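Unit 4 handout: Looking hard at a two-arm kit
Instructor: Kamala Unnithan
Rev. 2/6/21

Today we get to the fun part! You have read the Tasico brochure, you have the price sheet, and now we ask what a bench kit with two arms can really do for a small shop like Kosolwood, which puts together flat-pack stools and side tables all day long.

Start with the job. Furniture assembly is a wonderful test because one hand is almost never enough. Something has to steady the big part while something else brings in the leg, and both have to agree on where the joint is. Watch for that when you read any vendor's claims. 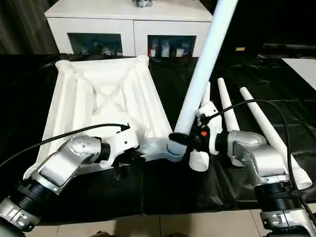 Fig. 2. Left gripper on the front bar of the molded piece, right gripper clamped on a tube. Three tapered legs lie to the right.

Look at how much is going on with plain grippers. I love this! The left arm is pressing, a job a cheap clamp could also do, so ask yourself what the shop gains by using an arm for it (changeover between models is my answer, but argue with me). Also note the cables looping to the wrists. Where do they go when the arm reaches across?

Terms to know: payload, reach, repeatability, changeover time, cycle time.

For the review, each pair fills out the Drarkley score sheet, 30 points in all. Lavanya Naidu's trial log has 192 runs in it, plenty to work with. Split failures into grasp, alignment and seating before you average anything.

Reading: Coetzee, pages 2 to 66. Skip the welding section.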